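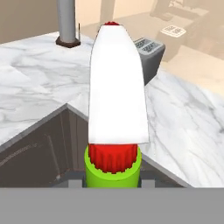 Chapter 16: What Does "Sold Out" Mean?

Course Books > Live Entertainment > Selling the Show > Chapter 16

Pick up the flyer for almost any touring comedy or variety show and you will read that it has sold out everywhere it has been. The next line will invite you to buy a ticket. Most people read both lines without blinking. This chapter asks you to blink.

The earlier chapters followed a show from the first club spot to the theater booking. They took the word of promoters and performers more or less as given, which was fair enough while we were learning who does what. From now on we will be less polite. A show has to be sold, the people selling it choose the words, and the words they like best are the ones that are hardest to check.

Start with a case. In January the ventriloquist and variety show Jastora played one night at the Badawi Theater in Trovport. The Badawi has 1339 seats. Posters for the next leg of the tour called the Trovport date "a sold-out smash." Several local papers repeated the phrase, and one dropped the quotation marks, so that a line of advertising became a piece of news.

Was it true? That depends on what you let the word do. The upper balcony, 200 seats, was never put on sale. Another block went to the sponsor, the ticket firm Elell, which gave its seats to staff and contest winners. Elell also sold a batch through a discount club at a price well below the one on the poster. By the time the doors opened there was indeed nothing left to buy. There were also a good many people in the room who had paid little or nothing, and a dark balcony over their heads.

Bianca Crăciun, who booked the date, sees no trick in any of this. "Every seat we offered was taken," she told the authors. "I don't know what else you'd want me to call it." It is a fair reply as far as it goes. A balcony costs money to staff, and a half-full one makes a comic's job harder. Laughter spreads better in a packed room, and closing off the back rows is an old and sensible habit. But notice the word "offered." The reader of the poster doesn't know what was offered. The reader pictures a full theater, and the poster is happy to leave that picture alone.

We will meet this gap again and again. A "world tour" may be a long run at home with two nights across a border. "Back by popular demand" may mean that the hall had a hole in its calendar. A "record-breaking" run broke some record, and it is always worth asking which one, who kept it, and how many other shows were ever in the race. "Extra date added" is a favorite of ours. Sometimes a first night sells so fast that a second has to be found. Quite often both nights were held from the beginning, and the second was kept off the website until the first was moving. You can't tell the two apart from the outside, and the people inside have no reason to help you.

None of this makes the shows bad. Jastora got warm reviews in Trovport, and the one of us who went laughed a good deal, mostly at the second half. A puffed-up poster tells you nothing about the act one way or the other -- and that is the trouble with it.

There is a lazy kind of doubt too, and we would like you to avoid it. Saying "they're all lying" takes no more work than believing everything. The useful questions are dull ones. How many seats does the room have? How many were on sale, and at what price? How many were given away? How many people came through the door? A promoter who answers all of these has earned some trust. One who answers only the first has told you something you could have looked up.

What this chapter covers

We begin with the ticket count itself: how a theater reports its house, what goes into the nightly settlement sheet, and why two honest people can read the same sheet and report different crowds. We then turn to free and discounted tickets, which the trade calls "papering the house." The third section deals with quotes from reviews, and with what can be done to a lukewarm notice by cutting it in the right place. The last looks at filmed specials, where the crowd you hear may not be laughing at the joke you just saw.

Before you read on

Find one ad for a live show coming to your area. Underline every claim in it that could be checked, and circle every claim that could not. Keep the ad. You will need it for the exercise at the end of section 2, and we suspect you will have more circles than lines.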